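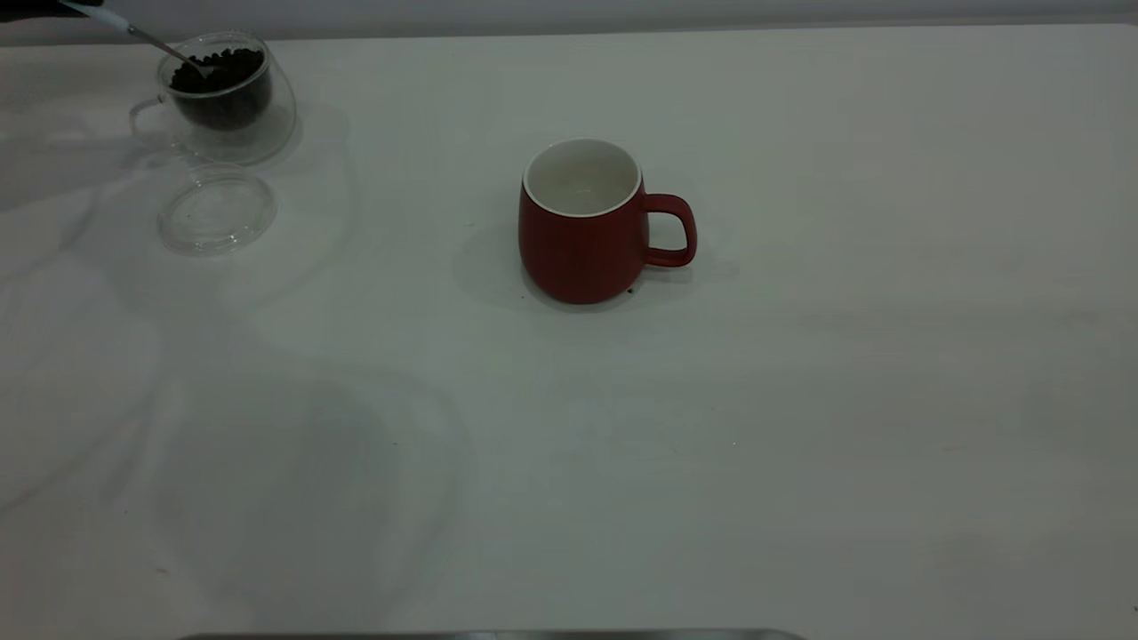 The red mug, with one of the glass cups.

Apr 22, 2023

So the great cupboard clear-out has finally reached the mugs. I'd been putting it off for weeks (the tins were easy, the tea towels were easy, the mugs are personal) and then a shelf bracket gave way on the left-hand side and the decision was made for me. Everything out, everything washed, everything looked at properly for the first time since we moved to Stisgate.

There were 49. Two people live in this flat!

The red one was always going to stay. I bought it at the market in Jevgate one July, on a day when it rained so hard that I went round every stall twice just to keep under the awnings. It's a sort of brick red, matte on the outside and shiny white inside, and it bulges a bit in the middle so you can get both hands round it. The white inside shows up every tea stain, so it does need a scrub with bicarb now and then, but I like being able to see how strong my tea is. The handle is big enough for my fingers too, which is more than I can say for the set of espresso cups my aunt gave us.

The clear glass sort I'm less sure about. They look lovely with mint tea in, and they're so thin that I hold my breath every time I wash one. I've kept 2 for now and put them on the top shelf, where they'll either be treasured or forgotten.

I've got it down to 12 altogether, and the rest are in a box in the hall waiting for a lift to the charity shop. I did go back and rescue one last night. It's got a chip in it and I don't even like it much, but it's the right size for measuring rice.

Next up is the drawer with the takeaway lids in it. I might need a biscuit first.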